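Stisside Lab
March · posted by the Ilum project account

Short thread on what we changed in the Ilum training set this spring and what came out of it. The task is picking clothes up off a bed and putting them in a basket. Results first, method after.

We trained two policies on 3,124 episodes each. Same robot, same clothes, same bedroom setup. One set was trimmed so that every episode has a clean first grasp. The other set kept the missed grasps and the second tries.

The set with the misses did better. On garments the policy had not seen in training, it finished 37 more trials than the clean set did. We ran the same number of trials for both.

Most of the difference comes from crumpled shirts. Shiny sports fabric is the hardest thing we have. It slides on the sheet when the fingers close, and a black trim panel is hard to tell apart from a black finger lying next to it.

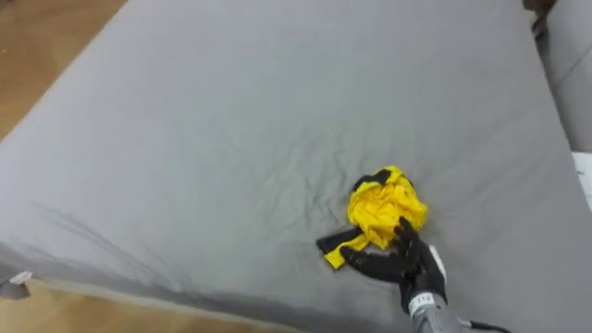
Nasrallah asked whether the clean set was simply easier, and whether the gap would close if we added more of it. We tried that. We added 25 percent more clean episodes and the gap stayed about where it was.

How we label: each episode is split into reach, grasp, lift, carry and release. A miss gets its own tag and the clock keeps running. The operator is told to keep going and not reset the garment by hand.

The head camera is the main input. We tested with and without wrist cameras. Wrist cameras helped with the grasp and did very little for the release.

Release turned out to be its own problem – the policy would let go too early, with a sleeve still over the rim. We now score a release only when the whole garment is below the rim of the basket.

Wrinkles in the sheet were another source of trouble. An early version reached for creases on a bare patch of bed. Keeping episodes with a messy sheet in the training set fixed most of it.
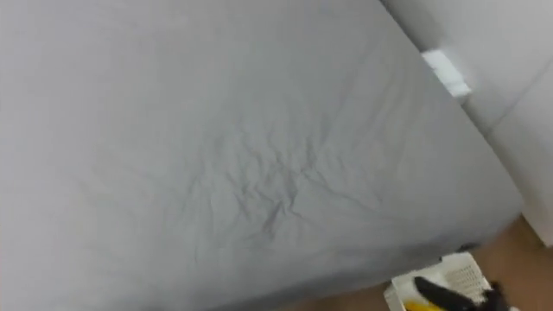
Would this hold on a patterned sheet, or does it only work because the bed is plain gray? – Humelska

Fair question, and we don't know yet. All the numbers in this thread are from plain bedding. Patterned sheets are next, with 14 garments held out for testing.

Data and labels go up once the release tags have been checked a second time. The label guide will be posted with them.

This site uses cookies to remember your settings. Accept all | Manage choices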